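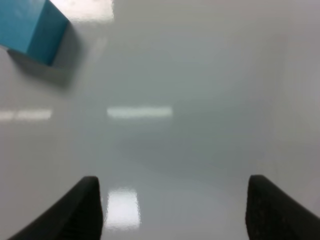
GRURNOMEN OPEN DAY
Demonstration station inspection checklist, with comments
Station: Trimance cell, block task
Location: Givton building, ground floor
Inspection date: 27/01/2025
Revision: 3, replaces the December revision

Scope

This checklist covers the block demonstration only. The Purba conveyor display has its own sheet and is inspected separately. The person running the station completes sections 1 to 7 before the doors open and section 8 after the last group leaves. Mark each item OK, FIX or N/A. Anything marked FIX needs a comment. Items left blank will be treated as FIX.

The demonstration is a pick and place task with small colored cubes on a light tabletop. Visitors stand behind the rope and watch the arm work. They may ask for a color. They don't handle the cubes while the arm is enabled.

1. Floor and visitor area

1.1 Rope barrier in place on all open sides of the station. OK
1.2 Rope is outside the marked reach line at every point. FIX
Comment: One post had been set inside the line, on the side nearest the coat rack. Moved back and rechecked. Please don't use the posts to hold the door open.
1.3 Walkway to the rear exit is clear. OK
1.4 No bags, chairs or boxes inside the rope. OK
1.5 Power cord to the cell is under the cord cover for its full length. OK
1.6 Floor dry at the entrance mats. OK
Comment: Recheck at midday if it rains.
1.7 Group size limit posted at the rope. OK
Comment: The limit is 30 visitors per group. The printed program says 48, which is the figure for the lecture room. The front desk has been told.

2. Stop controls

2.1 Emergency stop on the control box tested. OK
2.2 Emergency stop on the handheld unit tested. OK
2.3 Arm stays stopped after release until it is reset by hand. OK
2.4 Both stop buttons can be reached from where the presenter stands. FIX
Comment: The handheld unit was hanging on the far side of the control box. The hook has been moved to the presenter side.
2.5 A second trained person is at the station whenever the arm is enabled. OK
Comment: The second person watches the rope and doesn't give the talk. If that person has to leave, the arm goes to hold.

3. Gripper

3.1 Gripper opens and closes over its full travel on command. OK
3.2 Both fingers secure, no play when moved by hand with the power off. OK
3.3 Finger surfaces inspected for cuts, lifting or missing material. OK
3.4 Fingers wiped with a dry cloth. OK
3.5 Grip force set to the demonstration value. OK
Comment: The value is on the label inside the control box door. Do not raise it to fix a dropped cube. Check the finger surfaces and the cube first.
3.6 Wrist camera picture is live on the presenter screen. OK
3.7 Wrist camera shows both fingertips and the table between them. OK
Comment: Compare with the reference view below. If one finger sits clearly higher than the other on the screen, check the camera mount before going on.
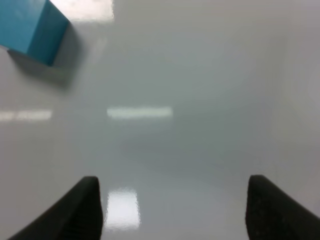

Wrist camera reference view, gripper open, teal cube at upper left.

3.8 Camera lens clean. OK
Comment: Slight softness in the picture is normal for this camera and doesn't need a comment. Mark FIX if the outline of the cube can't be made out.

4. Table and lighting

4.1 Table level and locked to its base. OK
4.2 Tabletop wiped down. FIX
Comment: Dust and small smudges show up in the glare from the ceiling lights. Wiped again with the lint-free cloth. Paper towels leave fibers, so the roll has been taken away from the station.
4.3 All ceiling lights over the station are on. OK
4.4 Window shades down on the parking lot side. OK
4.5 Glare patches stay in one place with the shades down. OK
Comment: The ceiling lights reflect off the glossy top. This is accepted as long as the cubes are still detected. Run the detection check once with a cube close to a bright patch and once with a cube well away from it. Both passed.
4.6 Nothing on the tabletop except the cubes. OK
Comment: Cups, phones, badges and handouts go on the side table behind the presenter.

5. Cubes and start layout

5.1 Four cubes present, two green and two blue. OK
5.2 Cubes are whole, with no torn corners. OK
5.3 Spare cubes in the drawer. OK
5.4 Cubes set in the start layout. OK
Comment: Start layout is one green and one blue together at the top, green on the left. The other green goes to the lower left and the other blue to the lower right. The two single cubes should be turned so that they don't line up with the pair. Visitors notice that the arm has to deal with the angle, and this gets more questions than anything else in the talk.
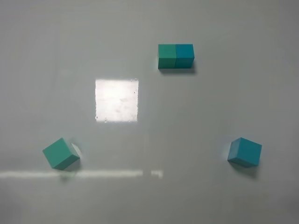 Start layout, overhead camera view.

5.5 Overhead camera shows all four cubes. OK
5.6 Detection labels on the presenter screen match the real colors. FIX
Comment: Green and blue were swapped on the first attempt. The cause was a color file left over from an earlier setup. The correct file was loaded and the check was repeated with the same result each time. The old file has been renamed so that it will not load by default.
5.7 Edge of the work area set so that the arm does not reach past the table. OK

6. Dry run without visitors

6.1 Arm moves to home position from power-up. OK
6.2 Arm runs one full cycle at reduced speed. OK
6.3 Arm runs 2 full cycles at demonstration speed. OK
6.4 Cable at the wrist moves freely and doesn't catch on the bracket. OK
Comment: Watch the cable when the arm works on the right side of the table. The bend is tightest there. No rubbing found.
6.5 Bracket screws tight. OK
Comment: Checked with the hand driver. Do not use the power driver on these.
6.6 No unusual noise from the joints or the gripper. OK
6.7 Arm stops when a cube is removed from the target spot. OK
Comment: Removed with the arm on hold, then resumed. The arm looked for the cube, did not find it and returned home, as set.
6.8 Average cycle time written on the station card. OK
Comment: Roughly 48 seconds from start to home. Tell the visitors this before the first cycle, as the pauses between moves can look like a fault.

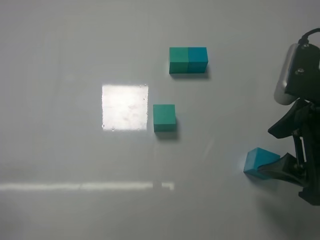 What happens if the arm drops a cube during a demonstration?
The presenter puts the arm on hold, waits for the status light to turn amber, and sets the cube back in its start position by hand. The cycle is then started again from home. If the same thing happens twice in one group, end the cycle there, finish the talk with the arm stopped, and repeat section 3 before the next group comes in.

7. Presenter and talk

7.1 Presenter has signed the cell training sheet. OK
7.2 Presenter has read the safety card aloud at least once in practice. OK
7.3 Long hair tied back, no lanyard worn inside the rope. FIX
Comment: Staff badges for the open day were issued on lanyards. Clip badges are now at the front desk for anyone working at a cell. Change before going inside the rope, including for cleaning.
7.4 Safety card is at the station in large print. OK
7.5 Presenter screen faces the visitors and can be read from the back of the group. OK
Comment: Text size was raised one step. The wrist view is on the left side of the screen and the overhead view is on the right.
7.6 Microphone tested. N/A
Comment: Not used at this station. The talk is short and the room is quiet enough with the Purba conveyor switched off. The two stations take turns. See the schedule on the door.
7.7 Visitor color requests limited to one per cycle. OK
Comment: Take the request before the cycle starts. Changing the target during a move is possible but it is not part of the approved demonstration.
7.8 Children stand at the front, behind the rope, with an adult from their group. OK

8. Close-down

To be completed after the last group.

8.1 Arm sent to home position.
8.2 Gripper left open and empty.
8.3 Power off at the control box, key removed.
8.4 Key returned to the lockbox and signed in.
8.5 Cubes counted and returned to the drawer.
8.6 Tabletop wiped and covered.
8.7 Faults and stops written in the station log, including those cleared on the spot.
8.8 Rope left up until the room is locked.

Open items carried forward

From 4.5: Ask building services whether the fixture over the table can be fitted with a diffuser. The station passes without it. A lower glare level would let us use more of the tabletop.

From 5.6: Remove the old color file from the station computer for good. Needs an account with write access.

From 6.5: Add the bracket screws to the weekly cell inspection. They are currently checked only before events.

From 7.3: Order clip badges for the next open day in place of lanyards for all cell staff.

Result

All FIX items in sections 1 to 7 were corrected and rechecked before opening. Station released for demonstration at the posted group size. Release covers the block task only and ends when the cell is powered down. A new sheet is needed if the arm, the gripper or the table is moved.

Keep the completed sheet with the station log. Send one copy to the Grurnomen safety office.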